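5.3 Failures at the basket: the silent hold

Most of our trouble in the sorting task came at the moment of letting go, and we would like to spend a little time on it, as it cost us the better part of February.
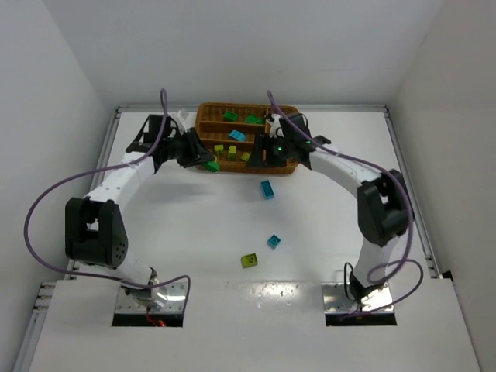 Figure 7. The two-arm cell during block sorting with the compartment basket.

Lachlan Baxter asked, when he read our first draft, whether a gripper that stops over the basket and does nothing should be called a failure at all, given that no block is dropped and no arm is harmed. It is a fair question, and we went back and forth on it for longer than we would like to admit! Our answer is that it should, and the reason is mostly one of safety. In the Staresstead cell a held arm looks the same to a person standing nearby as an arm that has been switched off, and on 2 occasions one of us reached in to clear a block while the controller was still waiting to finish its move. Both times the arm started up again. Both times the hand was already on its way out, and we were lucky.

We ran 1000 placements in all. Of these, 269 ended with the block somewhere other than the compartment it was meant for, and a further 23 ended in what we came to call the silent hold. The misplaced blocks were a nuisance, but easy to understand (a block would catch on a woven partition, or tip over as the fingers opened). The silent holds took much more patience. We first blamed the cables, then the grippers, and swapped both without any change.

The cause was in Bolger, our scheduling program. When both arms asked for the space over the basket within the same control cycle, each was told to wait for the other, and the wait had no time limit. A late timing message from either arm would break the tie, sometimes minutes afterward, and that is why the motion came back so unexpectedly.

We have since added a time limit to the wait, after which both arms retreat and drive power is cut until someone presses reset. The door switch now cuts power too, whatever state the scheduler reports. The groups at Trotitow and Oltbridge run the same scheduler, and we have sent them the patch along with our logs.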